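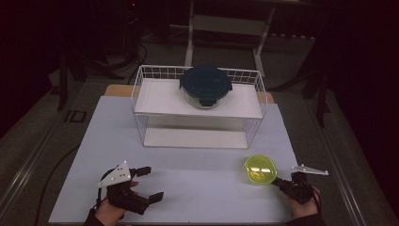
Temitope Olaniyan asked after the first lecture why a home organization course should spend a whole unit on one small basket, when most of us have a cupboard full of bigger problems. I think it is a fair question. My answer is that the small basket has the same problems as the cupboard, and it can be put on a table where the whole group can see it.

## Unit 3: Bowls, lids and the two-level basket

The basket for this unit is white wire with a flat panel inside, so it gives two levels. On the upper one I like to keep a glass container with its lid snapped on. Glass is heavy, and the middle of the panel is a calmer place for it than the rim. A round container also wastes the corners, so please think about what could go there before you put it down.

Small bowls are a different matter. A light bowl can be moved with one hand and can stand almost anywhere, and for this reason it ends up everywhere. In the Danladi method (see reading 2) every bowl has a fixed level, and it returns to this level after washing. Skarel disagrees and lets the bowls travel. You should know both opinions for the discussion.

**Terms we use**

- *Level*: one flat surface of the basket, upper or lower.
- *Parent*: the container that a lid belongs to.
- *Orphan*: a lid without its parent.

**Exercise A (pairs, 11 minutes)**

1. Take everything out of the basket and lay it on the table.
2. Put each lid beside its parent.
3. Decide which pieces are stored closed and which are stored open.
4. Load the basket, heavy pieces first.
5. Change places with your partner and find one piece without asking where it is.

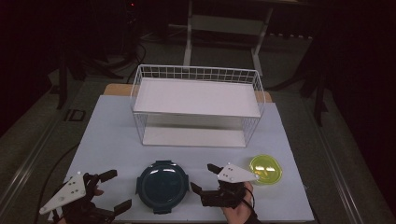 *Page last changed: September, by the Grarov course office*

### Flat pieces

Flat pieces are easy to forget. A plate or a lid lying on the table takes a lot of room, while the same piece standing on its side takes very little. Try both ways with the basket empty, and write down which one you would still accept after a week of daily use.

Tabs on a round piece need some attention. They make it wider in one direction only, so turn the piece before you decide that it doesn't fit.

**For the next meeting**

Read the Clunadley handout, pages 3 to 8. Bring one orphan from your own kitchen.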